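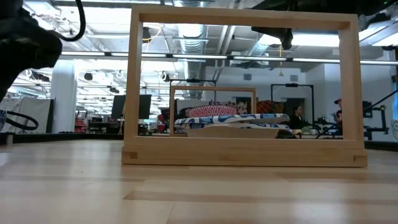

I was looking for a simple wooden display frame for almost a year before I bought the Ernent, in the large size. I sell a small selection of patterned textiles and table pieces, and I needed something which stands by itself and does not take the attention from the goods. The frame is light natural wood and open through the middle, with a top rail, two uprights and a long base strip that goes a little past the uprights on both sides. I keep a smaller frame behind it, and in front of that one a shallow wooden tray with patterned things on it, blue and white, red and pink, so you see the colors through the big opening. It is this kind of arrangement I bought it for, and I have now used the Ernent since April.

**Ordering and price**

I paid 682 for the large one, delivery included. The small size was 628 at the same shop, so the difference is not big and I think most people should take the large. In our currency this is not expensive for solid wood, but it is also not a price where I would forgive everything. The package came from Altulard in one flat carton. One corner of the carton was crushed, the wood inside was fine.

**Putting it together**

The instructions are one sheet, with drawings and very few words. There are 4 wooden parts and a little bag with dowels. I needed half an hour, and most of this time I was waiting for the glue. You can also assemble it without glue, and the sheet says so, but then the top rail can be lifted off by accident when you move the frame. I tried it dry for one evening and after that I glued it.

Be careful with the direction of the uprights. Left and right are not the same, and the drawing shows this so small that I had them reversed at first. The pencil marks on the inside of the joints helped me more than the paper.

**The wood**

The surface is smooth but it has no finish that I can feel. This means two things. It takes oil or wax very well, if you want it darker. It also takes fingerprints, especially if you have hand cream on, and I had to sand one spot on the top rail already. I left mine as it is. On a table of similar pale wood it looks calm, and strong patterns have all the place for themselves.

The joints at the base are visible. Some buyers complain about this in the shop reviews. For me it is acceptable, it looks like a thing made of wood and I do not try to hide it. But if you expect that everything is closed and invisible, look at something else.

**Standing and moving**

On a flat table it stands well. I can open the window behind it and it does not shake. On my second table, which has a small step between two boards, it rocked until I put a piece of felt under one end of the base. Felt is not included, and I find that it should be.

For carrying, hold it by the base and one upright together. If you take it only by the top rail you can hear the joints working, also after gluing. I would not hang heavy things from the rail. A scarf or a light cloth is no problem, a ceramic mug on a hook is already too much in my opinion.

**Compared with the Clalleo and the Pálfi**

Before this one I had a Clalleo stand, in white painted metal. It was lighter and it folded, which was practical for markets, but the paint came off at the hinges in the first season. I also borrowed a Pálfi frame for one weekend. The Pálfi is nicer, the edges are rounded and the joints are perfect, but it costs more than 1,000 and I could not see this difference from two meters away. Customers will also not see it, I believe.

**What I would change**

- Bigger drawings, and the word "left" printed on the left part.
- Felt for the base in the bag.
- An option with light wax from the factory.

**My opinion**

I am satisfied and I would buy it again in the same size. For a shop table or a shelf at home it does its work. For markets, where you build and take down every week, I would still search for something that folds. I did not test it outside, and with wood without finish I am not going to.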